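### 4.2 成分调整日前后的流动性：识别与估计

上一节给出的价差分解没有区分预期内与预期外的交易需求。本节利用 Gralero 主题指数的定期成分调整来处理这一问题。调整名单在生效日之前公布，跟踪该指数的基金须在生效日收盘集合竞价中完成大部分换仓，因此需求的方向和时点对市场参与者均为已知，数量则只能由公开的基金规模推算。若做市商能够提前配置库存，报价价差在生效日附近的扩大应当有限；若库存约束收紧，则价差与深度会同时恶化，并在生效日之后缓慢恢复。

样本包含 29 次调整事件，截止日为 2018-08-03。逐笔报价与成交数据来自 Tarkgate 交易平台，证券基本信息及自由流通股本取自 Rezaei 数据库。两套数据按证券代码与交易日合并，代码变更以 Rezaei 数据库的历史对照表为准。停牌证券、生效窗口内发生除权的证券以及同时被其他宽基指数纳入或剔除的证券均予以排除。最后一项排除对结论较为重要：宽基指数的跟踪资金规模通常远大于主题指数，若两类调整重叠，估计系数将主要反映前者。

事件窗口取生效日前后各 3 个交易日。更长的窗口会与名单公布日的价格反应重叠，部分事件的公布日与生效日间隔较短，无法在不损失样本的前提下加以区分。对每只被调整证券，我们在同一行业分类内按市值、换手率和前期波动率匹配一只未被调整的对照证券，匹配时允许对照证券重复使用。行业分类沿用 Gralero 的主题划分，包括支付与结算、云基础设施、医疗器械和机器人（图 3）等类别。各类别的证券数量不均衡，后文的标准误因此按类别与交易日双向聚类。
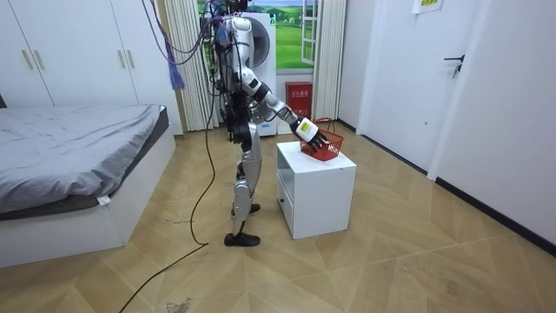

基准回归设定如下：

$$
S_{i,t} = \alpha_i + \gamma_t + \sum_{k} \beta_k D_{i,t}^{k} + \theta' X_{i,t} + \varepsilon_{i,t}
$$

其中 $S_{i,t}$ 为证券 $i$ 在交易日 $t$ 的时间加权相对报价价差，$D_{i,t}^{k}$ 为距生效日 $k$ 个交易日的虚拟变量与处理组标识的乘积，$X_{i,t}$ 包含滞后一期的已实现波动率、成交额对数以及最小报价单位与中间价之比。$\alpha_i$ 和 $\gamma_t$ 分别为证券与日期固定效应。窗口内最早的一个交易日作为基准期略去。集合竞价时段不计入价差的计算，原因在于该时段没有连续的双边报价，强行以参考价格补足会机械地压低价差。

深度的度量需要另作说明。Tarkgate 的报价簿允许隐藏数量，公开显示的深度可能低估可成交数量。我们采用冲击成本作为替代变量，即假设以市价方式一次性买入（或卖出）2,000 股，计算其加权平均成交价相对于中间价的偏离。对于单价较高的证券，该数量对应的金额偏大，冲击成本的水平值在证券之间不可直接比较；证券固定效应吸收了这一差异，系数只反映同一证券在窗口内的变化。买卖两侧分别估计，不取平均。被纳入证券的卖方报价应先于买方报价变薄，被剔除证券则相反，两侧合并会掩盖这种不对称。

推断方面，事件数量有限，渐近标准误可能偏小。我们在每个事件内部随机置换处理标识，重复 2,000 次，以置换分布的分位数构造检验的临界值。置换在主题类别内进行，以保持各类别的处理比例不变。由于对照证券可被重复使用，置换后的匹配关系需要重新生成；若沿用原匹配，置换样本中处理组与对照组的协方差结构会与原样本不一致。

估计结果表现出两个特征。其一，被纳入证券的报价价差在生效日前一日开始扩大，在生效日当天达到窗口内的最高值，随后回落，但在窗口末端仍未完全回到基准期水平。被剔除证券的形态相似，幅度较小，且在置换检验下不显著。其二，冲击成本的上升集中于与指数需求方向一致的一侧。对被纳入证券而言，买入冲击成本上升，卖出冲击成本基本不变。该结果与库存约束的解释相符，与信息不对称加剧的解释则较难协调，后者通常预测两侧同时恶化。

需要指出，上述不对称也可能来自报价方的策略性撤单。如果做市商预期跟踪基金对价格不敏感，则即使库存充足，也有动机在需求一侧减少显示数量。逐笔数据中没有账户标识，我们无法直接观察做市商库存，也无法将两种机制完全分离。间接的证据来自跨类别比较：在做市商数量较多的类别中，买入冲击成本的上升幅度较小，而生效日后的恢复速度没有明显差别。竞争程度影响幅度而不影响恢复速度，说明策略性撤单至少解释了其中一部分。

稳健性检验从以下方面展开。首先，以成交加权的有效价差替换报价价差，系数符号不变，生效日当天的估计值略有下降，这与投资者在价差较窄时择机成交的行为一致。其次，剔除 1 月生效的事件。年初的交易日中资金再配置与税务动机的交易较多，可能与指数需求混杂；剔除后主要系数的大小接近基准结果，置信区间变宽。再次，将对照组限制为不可重复匹配，样本量减少，被纳入证券的结果保持显著。最后，以名单公布日替代生效日重新定义事件，价差的变化较小且持续时间短，说明基准结果主要由换仓交易驱动，与名单公布所传递的信息关系不大。

本文初稿曾在 Udine 的市场微观结构研讨会上报告，与会者提出，主题指数的纳入标准包含近期价格表现，被纳入证券可能处于动量阶段，其流动性本身具有趋势性。为此，我们在匹配变量中加入公布日之前的累计收益率，并在回归中控制处理组特有的线性趋势。加入趋势项后，生效日前一日的系数不再显著，生效日当天及之后的系数变化不大。鉴于此，对提前扩大的价差应作保守解读，本文后续关于跟踪成本的测算仅使用生效日及之后的估计值。

由此得到的跟踪成本为下限。基金若将部分换仓分散至生效日之前，所承担的成本一部分体现为跟踪误差，未进入价差与冲击成本的度量。4.3 节使用基金季度持仓披露推算换仓的时间分布，并据此对成本下限进行修正。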